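Gripper comparison FAQ
Udinton bench notes / maintained by Siriporn Srisuk
Last updated January 6, 2020

Same questions keep landing in my inbox so I'm putting the answers in one place. Will tidy up later. If something's missing, mail me.

What are you testing exactly?

Two finger sets, one arm, one wrist camera. The finger sets are Illico (the stiff ones) and Guerreiro (softer, wider pad). Controller is a Trarkel for both. Task is pick up, lift, hold, put back.
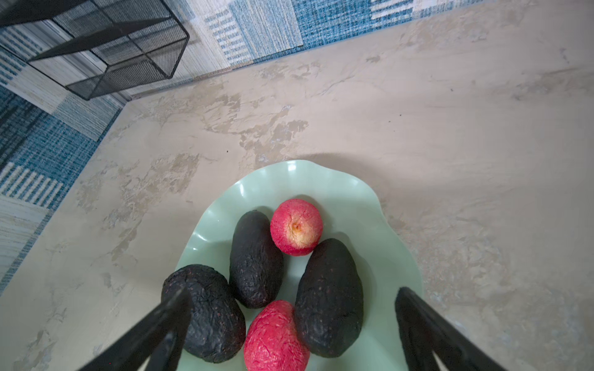
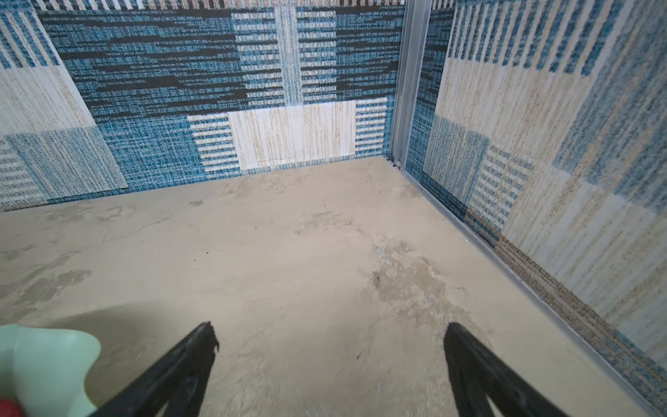
Wrist camera views, black fingers in both. First one has the fruit plate between the fingers, second has the patterned walls and the corner strip.

Why fruit?

Cheap, uneven, everybody's got some. Avocados have that pebbly skin and a shape that rolls when you squeeze the wrong end. The round red ones are easier to find with the camera but worse to hold. Blocks and cans told us nothing, both sets got near perfect scores.

How many picks so far?

725 total, both sets together. The first 142 were done before we fixed the closing speed so don't mix them with the rest. They're in their own folder.

Which one is better?

Depends. For a single item with space around it, Illico. Closes faster, tips land where you tell them to. For a crowded plate, Guerreiro, but slower. It pushes neighbors aside without much fuss. Illico tends to catch on whatever is next to the target.

Does the plate matter?

More than I expected. A wavy rim is a pain. Fingers coming in low touch the rim first and the controller reads it as contact with the fruit. Raise the approach height or go in steeper. We go in steeper.

Why is the camera on the wrist and not overhead?

Tried overhead in March. Arm blocks its own view at the worst moment. Wrist view loses the big picture but you see both fingertips right up to the grasp, and thats the part we care about. Downside: anything close to the lens goes soft.

Does the background cause trouble?

Busy patterns, yes. The blue and white blocks gave the detector false hits, mostly on the striped parts. Mottled beige underneath is fine. If you're setting up your own bench I'd start plain and add pattern later, otherwise you won't know what you're debugging.

What closing force do you use?

Setting 3 on the Trarkel scale for both sets. Higher bruises ripe avocados. Lower and the heavy ones slip during the lift. Not going to quote newtons, the scale isn't calibrated and I don't have a load cell here yet.

How often do you recalibrate the camera?

Every 14 runs, and any time someone swaps fingers. Swapping shifts the mount a hair. Enough to miss by a finger width at the far side of the workspace. Check it before you blame the software, pls.

What counts as a failed pick?

Drop, miss, or picked the wrong item. Touching a neighbor is logged but isn't a fail. Moving the plate is a fail if it ends up outside the start zone. There was some argument over that one, rule stays for now.

Can I use my own fingers on your arm?

Yes if they fit the Udinton bolt pattern. Send me the drawing first. No sharp edges at the tips, matte finish prefered. Shiny ones throw glare back into the lens.

Is the data available?

Logs yes, video on request, it's big. Say which finger set you want and wether you need the early runs.

What's next?

Same task with the fruit in a bag. Guerreiro first, then Illico. No date yet.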